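Subject: Re: Saucepans for the Lerow kitchen

On Saturday, Ruba Haddadin wrote:

> Does anyone have a small saucepan with its own lid? The one in the Lerow kitchen has lost its handle and I'd like to replace it before the soup lunch. Nonstick is fine.

Ruba,

I have one you can keep. It's stainless steel with a long handle, nonstick inside with a honeycomb pattern on the bottom, and there's a round glass lid to go with it. I'd use a wooden spoon in it — metal ones mark the coating.

I can drop it off any evening after 6. If the kitchen is locked I'll leave it with the folks at Rizk next door, pan and lid in one bag. Let me know which you prefer.

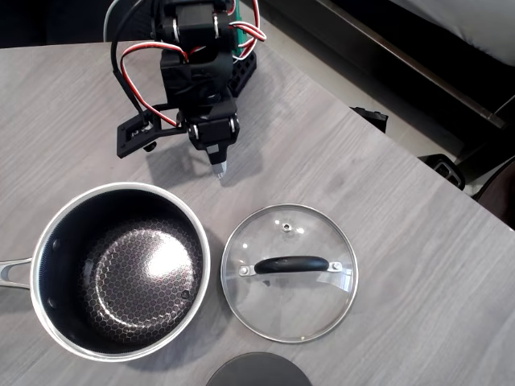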